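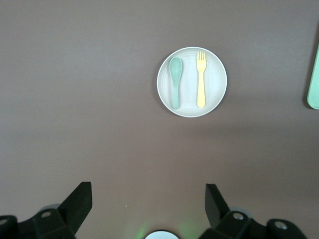

Chapter 7

Backups and Restoring a Website

What this chapter covers

By the end of this chapter you should be able to:

say which parts of a website need to be copied, and where each part is kept
choose how often to make a backup for a given site
work out how much storage a set of backups will need
restore a site to a test address and check the result
write a short restore plan that another person could follow

You will need the practice site you built in the earlier chapters and a login for its hosting account. If you are working through the book in a class, your teacher may give you a shared account instead.

7.1 A missing week

Cemdale is a small shop that sells fabric and sewing patterns through its own website. In April the shop's site manager, Dong-geon Koo, updated a plugin that handled the product pages. The update stopped halfway. When he loaded the site he got a blank page, and when he loaded the admin area he got the same.

The hosting company kept a backup, and he asked for it to be put back. The site came up again within the hour. It looked normal. The next morning a customer rang to ask about an order, and there was no record of it. The backup had been made seven days before the update, and every order placed since then had gone from the database.

The payment company still had its own list of payments, and the shop's mailbox still had the confirmation emails. Using the two together, Koo typed the missing orders back in by hand. Customer accounts opened during that week could not be rebuilt, and those customers had to register again.

Look at what was and was not at fault. The host made a backup, as its contract said it would. The backup was complete and it restored properly. The trouble was that a weekly copy did not suit a site that took orders every day, and that the damaged database was overwritten before anyone had made a copy of it. The damage was only in the plugin's files. The orders were still in the database when the blank page appeared.

Keep this case in mind as you read. We return to it in sections 7.3 and 7.5.

7.2 What a website is made of

A site built with a content management system has two main parts, and they are stored separately.

The files. These include the system's own program files, the theme, the plugins, and everything that has been uploaded, such as photographs and PDF documents. They sit in folders on the server and can be copied like any other files.

The database. This holds the text of pages and posts, comments, user accounts, settings and, on a shop, the orders. It is not a folder you can open and read. To copy it you export it, which produces a single file containing the instructions needed to build the database again.

A backup that has only one of these parts will not give you a working site. Files without a database give you a theme with nothing to show in it. A database without files gives you the words, with gaps where the photographs were.

Some things sit outside both. Domain settings are usually kept by the company where the domain was registered. Email may be on a different server altogether. Scheduled tasks set up in the hosting control panel are often left out of a backup. Write these down on paper or in a document, and keep the document somewhere other than the site.

7.3 How often to make a copy

Start with a plain question: if the site had to go back to its last backup, how much work could you stand to lose? The answer is called the recovery point. For a club site that changes once a month, a weekly backup is more than enough. For a news site, a day may be too long. For a shop, a few hours may be too long.

The files and the database can follow different timetables. At Cemdale the files changed only when a product was added or a plugin updated, but the database changed with every order. After April, Koo set the database to be exported every hour and the files to be copied every night. He also made a full copy by hand before each update.

A second measure is the recovery time, meaning how long the site can be out of action. A large backup stored on a slow connection can take most of a day to bring back. Recovery point and recovery time are separate, and improving one does not always improve the other.

7.4 Where to keep it, and how much room it takes

A copy kept on the same server as the site is handy for small mistakes. It is no use if the server fails or the hosting account is closed. Keep at least one copy with a different company or on a drive you hold yourself.

Storage fills up faster than people expect. Take a site whose full backup is 500 MB. If you keep one full backup a day for 21 days, you need:

500 MB x 21 = 10,500 MB, or 10.5 GB

Many backup tools save space by making one full copy and then storing only what has changed. These are called incremental backups. They are smaller, but to restore from one you need the full copy and the later pieces that belong to it. If one piece is damaged, the ones that depend on it may be useless.

Backups contain personal details, including names, addresses and scrambled passwords. Protect them as carefully as the live site. Do not leave them in a folder that can be reached from a browser.

7.5 Testing a restore

A backup has to be tested by restoring it. Use a separate test address, and never practise on the live site. The steps are set out in full later in the chapter, but in outline you will create an empty database, import the export file, copy the files across, change the connection settings and then look at the result.

Looking at the home page is not enough. Check that you can log in, that images load, that a form can be sent and that the newest item is the one you expect. On a shop, find the last order number before the backup and look for it in the restored copy. If the last order was 2381, then order 2381 should be there.

Before restoring over a broken live site, export its database first, even if the site will not load.

Key terms

Database export: a file from which a database can be rebuilt
Full backup: a copy of all files and the whole database
Incremental backup: a copy of only what has changed since an earlier backup
Recovery point: the amount of recent work that may be lost
Recovery time: the length of time a site may be out of action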